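Two-arm soldering cell, left gripper keeps losing comms – cable or settings?

Forum: Small cells and benchtop automation

ximeng_x
Posts: 41

Hello all. Long-time reader, not much of a poster. I look after a little two-arm bench cell at a firm called Vuvia and I've run out of ideas, so I'm hoping someone here has been through this.

The job is simple enough on paper. Left arm holds a short flexible cable by its block, right arm brings a pointed tool down to the end of it. We run batches of 100 in the morning and another lot after lunch if the fixtures are ready. For months it was lovely, and then in October the left gripper started dropping off the bus. The arm carries on as if nothing's wrong, the gripper just stops answering and I get a timeout. Power cycle, home it, fine again for a bit.

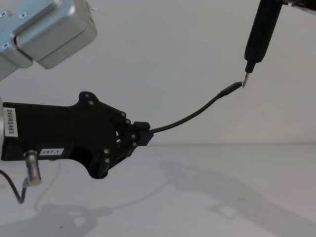 What I've done so far: swapped the power supply for the spare, reloaded the gripper settings from backup, and turned the polling rate down. Turning the polling down made it a bit better, I think, but that could be wishful thinking on my part. The dropouts come every 20 parts or so on a bad day and then not at all for a whole shift, which is driving me round the bend.

The gripper is one of the 24 V RS485 ones, single round connector underneath with a thin black cable looping back along the arm. Everything's taped and tidy further up. Any thoughts before I start buying bits?

Guoqing Du
Posts: 1,306

Cable. It's nearly always the cable. You've got a plug on the underside of the gripper and a tight bend straight after it, and that bend gets worked every time the wrist turns. The conductors go inside the jacket long before you see anything on the outside.

Easy test – put the arm in its worst pose, leave the gripper talking, and wiggle the cable by hand close to the plug. Arm in hold and your other hand near the stop, obviously. If it drops out while you wiggle, you've found it.

vzaugg
Posts: 388

I'd look at termination first, to be fair. If turning the polling down helped, that smells more like a marginal bus than a broken wire. Is there a 120 ohm resistor at the far end? People move a controller, add a bit of cable, and the terminator ends up in the middle of the run or in a drawer. And have you got the 0 V reference carried across with the A and B lines? I've seen so many cells where somebody left it out because it "worked without".

Guoqing Du

Termination doesn't break itself in October after months of good running though, Veronika.

vzaugg

No, but people do! Somebody could've been in that cabinet. Ximeng, has anything been changed in there?

ximeng_x

Erm. Possibly. We had the bench moved nearer the window wall at the end of September and I wasn't in for it. Kaiwen did the reconnecting. I'll ask him to come on here.

Wiggle test after lunch, then.

kaiwen.lei
Posts: 7

Hi, guilty party here. I did move the bench and yes, I had the cabinet open. The gripper cable was unplugged at both ends and put back, and I rerouted it down the other side of the arm because it was catching on the fixture plate. The terminator was there when I closed up, I remember pushing the green plug back in. I didn't measure it though.

M_Shao
Posts: 912

Kaiwen's answer has the clue in it for me. Rerouted down the other side means the loop at the gripper end has changed direction. If the connector faces down and back and you then pull the cable tight to the first clip, the whole wrist rotation goes into the first couple of centimetres.

What we do at Statthorpe is leave a proper service loop, first clip well behind the gripper, and then jog joint 6 slowly through its full travel watching the loop. It should open and close like a lazy spring. If it ever goes straight, it's too short. If it can reach the bench and snag, too long. Takes 5 minutes and I'd do it after every cable change.

Also check the knurled ring is properly home. They feel tight a good half turn before they are.

rafferty_bench
Posts: 54

Can I disagree with the lot of you? I'd want to know what the right arm is doing when it fails. If the tool on that side is heated and it's switching on and off, that's a fair old load going on and off right next to a data line. We had a Ristus controller that did exactly this and it was noise from the heater lead, strapped alongside the comms for the whole length of the column. Separated them and it never did it again.

Log the timeouts against the heater output before you touch anything. Once you start swapping cables you'll never know which thing fixed it.

M_Shao

Fair point about logging first. I'm impatient, I'd have had the cable off already :)

ximeng_x

Right, back again, and thank you all, this is brilliant.

Wiggle test: 2 dropouts, both with my fingers right behind the plug. Nothing at all when I moved the cable further up. The ring wasn't fully home either, Meifang, it took another bit of a turn. I did it up and wiggled again and got one more dropout, so it isn't only the ring.

Terminator is there and reads 120 on the meter with the plug out. Reference is connected.

Logged the timeouts against the heater for the afternoon batch as well. Didn't see a pattern, but I only caught a handful so I wouldn't swear to it.

Guoqing Du

Cable :)

vzaugg

Fine, cable. But put your polling rate back to what it was once the new one's on, otherwise you'll be hiding the next fault.

rafferty_bench

A handful of timeouts isn't a log. I'd still move the heater lead while you've got the clips off.

ximeng_x

Will do both. Does anyone have a preference between the moulded cable from the gripper people and making one up with high-flex stuff? The moulded one is on a three-week wait and I've got a drum of the other sitting here.

M_Shao

Make one up to get you going and order the moulded one anyway. Label both ends, put the date on it, and keep the bend behind the plug as open as you can. Kaiwen can do the joint 6 test :)

kaiwen.lei

Already been told. Doing it tomorrow at 8.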